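Keeping cabbage in the bag or out?

jeptoo_k
Monday is my big market run and I love it! But do you all unbag everything right away?

Platbridge5
Always. Plastic traps damp, and cabbage hates that.

kibet.odera
Disagree! Mine stays in its shopping bag in the fridge for weeks, still crunchy.

Platbridge5
Weeks?? Mine went slimy in 3 days.

jeptoo_k
Ha, okay, I'm torn. I put everything on the table first and sort from there, small bags before the big stuff.

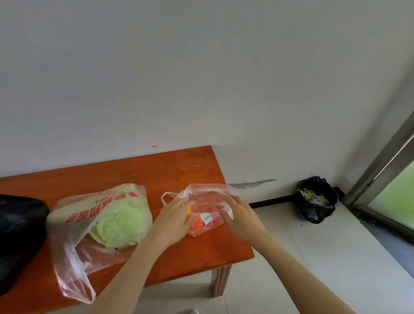 The cabbage can wait its turn, it's tough. I'm trying half bagged, half not this time!

kibet.odera
Yes! Report back.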